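# Fujimoto House Residents' Association
## Minutes of the Regular Meeting

**Date:** August 9, 2021
**Location:** Ground-floor lounge, Fujimoto House
**Presiding:** Hatsue Kinoshita
**Recording:** Isamu Hattori

### 1. Call to Order and Quorum

The meeting was called to order at 7:00 p.m. Of the 46 units in the building, 30 were represented in person or by written proxy. The chair declared a quorum.

### 2. Approval of Prior Minutes

The minutes of the May meeting were approved with one correction. Under "Parking," the words "north gate" were changed to "north ramp."

### 3. Elevator Replacement

Mr. Hattori reported that two bids had been received for the replacement of the east elevator, one from Geltton and one from Bralline. Both bids cover the car, the door equipment and the control panel. The Geltton bid includes removal of the old machinery; the Bralline bid lists removal as a separate charge. Geltton proposes a shutdown of 38 days. Bralline did not state a period in writing and has been asked to do so.

Residents of the upper floors asked how deliveries would be handled during the shutdown. The chair stated that the west elevator would remain in service and that furniture moves would need to be booked with the office. A resident of the sixth floor asked that move bookings not be accepted before 9:00 a.m. The request was noted.

Moved and seconded to defer selection of a contractor until Bralline's revised bid is in hand. Carried, with two opposed.

### 4. Bicycle Room

The office has tagged eight bicycles that carry no current permit sticker. Owners have until the end of the month to claim them. Bicycles left after that date will be moved to the storage cage and held for one further month before disposal.

It was asked whether children's bicycles require a permit. The chair confirmed that they do, at no charge. The rule sheet posted by the door does not say this and will be reprinted.

### 5. Garden Beds

The Maleo Street beds were replanted in the spring, and the soaker hose along the wall has been repaired. Several residents objected to the height of the hedge beside the entrance, which blocks the view of cars leaving the ramp. Moved and seconded to have the hedge cut to waist height. Carried without opposition.

A proposal to allow private vegetable plots behind the trash enclosure was discussed at length. Points raised included water use, fencing, and who would clear a plot when its holder moves out. No motion was made. Ms. Kinoshita asked that those in favor submit a written plan.

### 6. Cleaning of Common Areas

Complaints were heard regarding the stairwell landings, which were described as sticky during the rainy weeks. Ms. Kinoshita read the cleaning schedule into the record: lobby and lounge daily, corridors twice weekly, landings weekly. It was agreed that landings should be done twice weekly through the end of the season – the added hours to be charged to the general maintenance line. 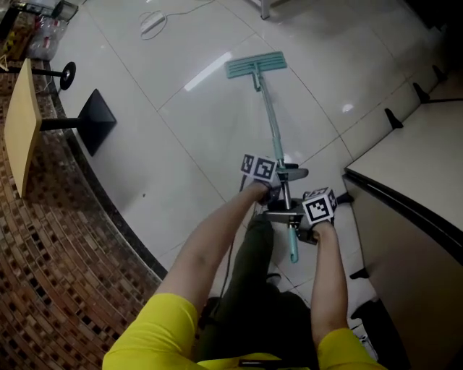
Residents were also reminded that door mats in the corridors may not extend past the door frame. Umbrella stands are permitted inside the unit only. One resident asked that the rule be relaxed for the ground floor, where the corridor is wider. The chair ruled that a change would require notice to all units and could not be voted on at this meeting.

### 7. Other Business

a. The lounge piano has not been tuned in some time. Mr. Hattori will obtain a price.

b. The mailroom light remains on a timer that shuts off too early in the evening. The office will adjust it.

c. A request to extend lounge hours to 11:00 p.m. failed for lack of a second.

### 8. Action Items

- Mr. Hattori: revised elevator bid from Bralline; price for piano tuning.
- Ms. Kinoshita: notice to all units concerning the added landing service.
- Office: bicycle rule sheet, hedge, mailroom timer.

### 9. Adjournment

There being no further business, the meeting was adjourned at 8:25 p.m. The date of the next meeting will be posted in the lobby.

Respectfully submitted,
Isamu Hattori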